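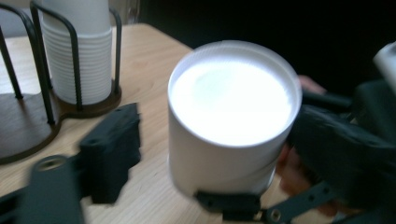
# Stiro 60 root protection panel

The Stiro 60 is a load-spreading ground panel for use beside retained trees on sites where clearing or building work is under way. It is laid over the root zone to limit soil compaction from foot traffic, barrows and light tracked plant. It does not replace protective fencing and should not be used to move a fence line closer to a trunk.

Panels are supplied by Stiltetti from the Stinddale depot, singly or on hire.

## Specification

| Item | Value |
|---|---|
| Order code | 733 |
| Panel thickness | 60 mm |
| Joining pins per panel | 4 |
| Surface | Open grid, ribbed upper face |
| Colour | Dark green |
| Replacement pin set | Order code 222 |

The open grid lets rain through to the soil. Leaf litter and silt will block it over a wet season, so panels left down through winter should be lifted at one edge and brushed out.

## Laying

1. Cut ground vegetation by hand. Do not strip turf or grade the surface.
2. Spread wood chip over a permeable membrane.
3. Lay the first row along the outer edge of the root zone and work inwards.
4. Drop the pins through the corner lugs and turn to lock.

On sloping ground, start at the lowest point. Panels may be cut with a coarse handsaw, but a cut edge has no lugs and must be pegged.

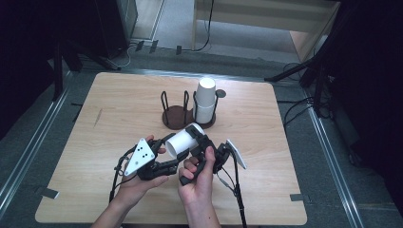 *Black gripper held in both hands, with a white paper cup in its jaws.*

## Compatibility

Pins from the earlier Yin panel fit the Stiro 60 — the reverse is not true. The two panels should not be mixed in one run, as the ribs do not line up and the joint forms a step.

## Hire and return

Hire is charged by the week from the day of collection. Panels must come back free of clay and concrete. Missing pins are charged as full sets under code 222.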